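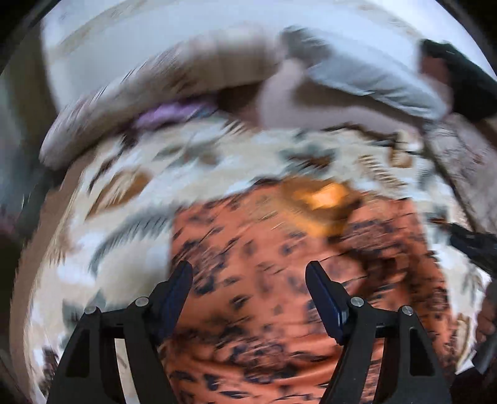
Melina Drakos Has Slept in 347 Beds and Has Opinions About Your Sheets

I got to Melina's place in Jundville a little early and she already had the kettle on, which I took as a good sign. If you read this blog you know I've been wanting to talk to her forever (I bring up her guesthouse guide at every possible opportunity, sorry). She wrote the first edition after she quit her office job in Trondport, and she's been updating it ever since, one spare room at a time.

"I keep a notebook," she told me, when I asked how she could possibly know the number. "Every bed gets a line. Some of them get a whole page, and those are usually the bad ones."

So what makes a bad one? I was expecting her to say the mattress. She made a face.

"People are obsessed with mattresses. I've slept great on terrible mattresses. What I can't stand is a top sheet that's too short, so it pulls out at the feet at two in the morning and you spend the rest of the night fighting it. Buy the bigger sheet! It costs a few dollars more."

She grew up over a dry cleaner's that her aunt ran, and she says that's where the fussiness comes from. Her job after school was folding. Pillowcases first, then flat sheets, and fitted sheets only when she was older, as a kind of promotion. I asked if she could teach me to fold a fitted sheet and she said sure, and we gave up on it after I'd gotten my arm stuck in a corner. She was very nice about it.

We talked for a good while about patterns. I'm a plain white person myself, and I figured she would be too, but no. "White is for hotels with their own laundry," she said. "If you've got two rooms and one washing machine, get something with a print. Spots, stripes, little flowers, I don't care. Your guests are going to drink coffee in bed, and they should. They're on vacation." Her own guest room has a quilt with faded orange squares that she bought in Stinberg and has repaired so many times she's lost track of which squares are the original ones.

The guide covers 70 places now. I asked how she chooses and she got a bit cagey, then laughed. She writes ahead, pays the full rate, and never says what she does until she's checking out, if she says it at all. One owner figured it out over breakfast and brought her 8 different jams. "I tried every one of them. Then I went home and wrote that the pillows were lumpy, and they were."

Did she ever hear back from him? "He bought new pillows and sent me a postcard about it. It's on the fridge." (It is. I looked.)

Her favorite stay so far is a farmhouse outside Maes, run by Anastasia Panagiotou and her brother-in-law, Nektarios Chrysikopoulos. It has three rooms and one bathroom, and a rooster. Melina went for a night and stayed until the following Tuesday. "Anastasia irons the pillowcases and nothing else. I asked her why, and she said your face doesn't touch the rest of it. I've done it that way ever since."

I told her I don't own an iron, and there was a silence.

Then I asked about the part everybody writes to me about, which is how often you're supposed to wash things when you only have guests now and then. She says sheets get changed for every single guest, no exceptions, even if they only stayed one night and swear they slept on top of the covers. Blankets she airs on the line between visits and washes when they need it. And she strips the bed the minute people leave, with the windows open, then lets it sit bare until the afternoon. "Go have lunch. The bed will wait."

Before I left I wanted to know if she ever gets tired of it, all those strange rooms and other people's lamps. She thought about that one for a bit. "The lamps, yes. There's always one where you can't find the switch. But I was 19 the first time I stayed in a stranger's spare room, and the lady had put a hot water bottle in for me without saying anything. I guess I'm still kind of looking for that."

She sent me home with a loaf of raisin bread and a pair of pillowcases she said she had too many of. The new edition of the guide comes out at the end of January, and she's hoping to get back to the farmhouse before then, rooster and all.

Related
Rokeya Sikder on running a one-room inn with two kids
Where to eat breakfast in Stinberg
Mirela Brandão's linen closet (and how she keeps it that neat)
My weekend in Maes

Contact | Copyright 2020, all rights reserved | Back to top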